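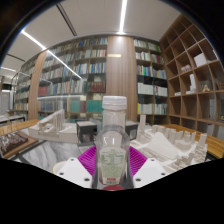 Iresha Mridha wrote in the margin of an early draft of this book that labels ought to be taught before advertising, and her students at Karniser agreed with her. Most buyers meet a product first on a shelf, where the label has a moment or two to do its work.

Chapter 2
Reading the Label

A label has two jobs. It names the product so that a buyer can find it again, and it carries the facts that the seller is required to give. These jobs compete for the same small space. In a survey of 231 shoppers in the town of Wragg, Nuwan Fakir found that 40 had read any of the small print before paying.
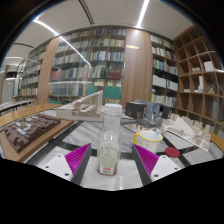
Type size is the first thing a designer gives up when space runs short. The brand name stays large, and the contents, the address of the maker and the storage advice shrink to fit. On the bottle on the marble-patterned table, the green and cream label covers only the lower front, and rows of small print have to share that area. Section 2.1 deals with type size and line length.
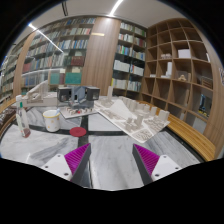 Figure 2.3 Marble tabletop with black inlay bands and a dark red disc.

Color and background are taken up in Section 2.2. Before you begin, find a package at home and copy out every word on it. Mark the words that help you choose it and the words that help you use it. Keep your list for the exercise at the end of the chapter.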